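Gripper care at the Bromgate laundry station

The hand-held grippers at the laundry station have a new upkeep routine, in place since February. It covers the pair used for unloading the washer, which see more lint and more pulling than any other set at Bromgate.

Start with the marker cubes. Wipe each face with a dry cloth and look for lifted corners or scratches in the black squares. A damaged face gets replaced whole. Do not touch it up with a pen. After any replacement, rerun the cube calibration and save the result under the gripper's own number, as the left and right files are easy to swap.

Next, open and close the fingers by hand. If they drag, clear the lint from the hinge and check the 2 screws behind the finger pads. Pads are changed after 434 garments or when the edge starts to curl. Spares are in the Dinska drawer, and there are 21 left, so please write down what you take.

Last, do a short trial at the washer before recording. Pull one garment from the back of the drum and one from near the door, lowering each into the basket. Heavy cotton shows a weak grip fastest.

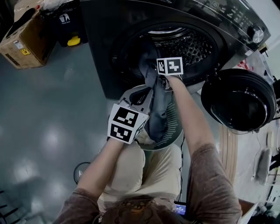
Unloading the washer into the basket with the right gripper, the left held just above the basket's edge.

Report slipping pads to the Flerlow bench before the next session starts.

Recent items
Flerlow bench: new hours for repairs
Relabeling the Dinska drawers
Charging shelf moved to the back wall
Bromgate parts list, February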